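Buy the slower machine

Every small food producer I know who has bought a packing line has bought one that is too fast. I did it myself at Hultov, where we put chutney and pickled beetroot into jars, and I have watched three other firms do it since. I think the trade has got into a bad habit of selling speed, and buyers have got into a worse habit of paying for it.

The figure on the front of the brochure is always output per hour or per minute. Ours was sold to us at 80 jars a minute. It will do 80 jars a minute. I have seen it do so with one jar size, one product, a full hopper and the supplier's engineer standing beside it. On an ordinary morning we change product twice and jar size once, and by dinner time the average is nowhere near that. The machine isn't at fault. We are a firm that makes a lot of different things in small amounts, and we bought a machine made for a firm that makes one thing all year.

What we should have asked about was changeover. How long does it take to go from a round jar to a hexagonal one? How many tools are needed, and are they the same size? Can one person do it, or does someone have to hold the guide rail while someone else reaches underneath? On our line it takes 2 people and the best part of an hour, and in that hour nothing goes into a jar. 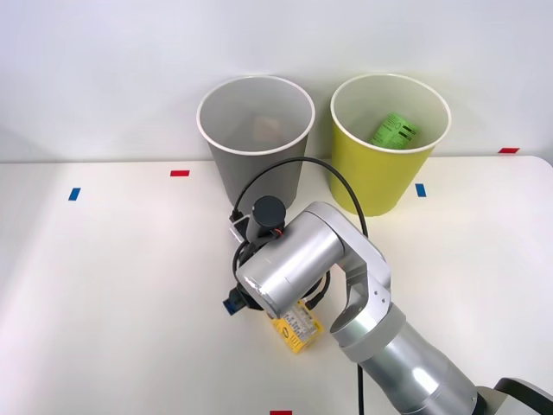
The question of cleaning

Cleaning gets even less space in the brochure than changeover. There will be a line saying that all contact parts are stainless steel and easy to remove. Easy to remove means different things to a fitter with a full set of spanners and to a person in wet gloves at the end of a shift.

I would now refuse to buy any filler until I had watched it stripped, washed and put back together by someone who does not work for the seller. Fülöp, who supplied our capping head, were willing to let us do this, and it was the most useful afternoon of the whole purchase. We found a seal that could be fitted the wrong way round without any sign that it was wrong. They changed the part. The other suppliers we spoke to offered us a video.

There is a food safety side to this as well. A part that is awkward to take off will be taken off less often than it should be, whatever the cleaning schedule on the wall says. I don't blame the staff for that. Someone designed the part and someone else chose to buy it.

The usual reply is that a fast machine leaves room to grow. I have some sympathy with this. If a supermarket order comes in, you want to be able to say yes. But most of us are not waiting for a supermarket order, and the ones who get it generally need a different line anyway, with different checks and a different building. In the meantime the spare capacity has to be paid for every month. It takes up floor space and uses more air. Its spare parts cost more too. When we needed a new feed screw for the Grarkex unit the price was 151 pounds, and the same part for the smaller model in the range was less than half of that.

A slower line also gives people time to see what is going wrong. When jars come past at a walking pace the person at the end can spot a crooked label or a lid that hasn't seated, and can stop the belt before there are 500 of them in boxes. At full speed you need a camera and a reject arm to do the same job. Those have to be bought, set up and looked after too, and they have to be set up again each time the label changes. 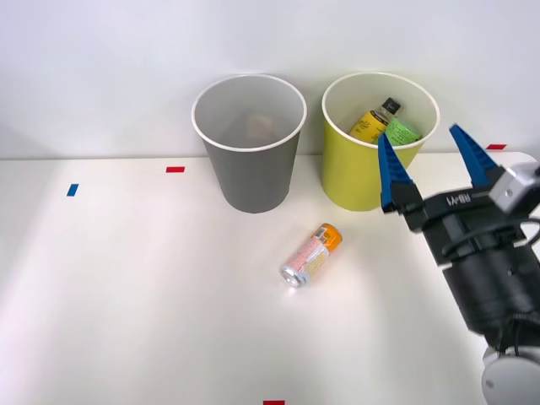

Ionuț Husar
Production manager, Hultov

None of this is an argument against machinery. We filled by hand for years with jugs and a funnel, and I would not go back to it. Sore wrists and uneven fill levels are bad for everyone, and trading standards take a proper interest in the second. The semi-automatic Trurico filler we had before the present line was slow and plain, and it did nearly everything we asked of it. We sold it when the new line arrived. I have since tried to buy one like it and they do not come up often, which suggests that the people who own them are keeping them.

What I would like from manufacturers is a different number on the front page. Give me the jars filled in a full shift with three products and two jar sizes, including the washing down. Publish how it was measured. Some machines that look poor at present would look very good, and buyers could compare like with like. I put this to a salesman at a trade show in November and he said customers don't ask for it. He is probably right, so I would suggest that customers start asking.

Until then, take your own jars, your own product and your own staff to the demonstration, and ask to change over twice while you are there. If the seller won't have it, go and see another one.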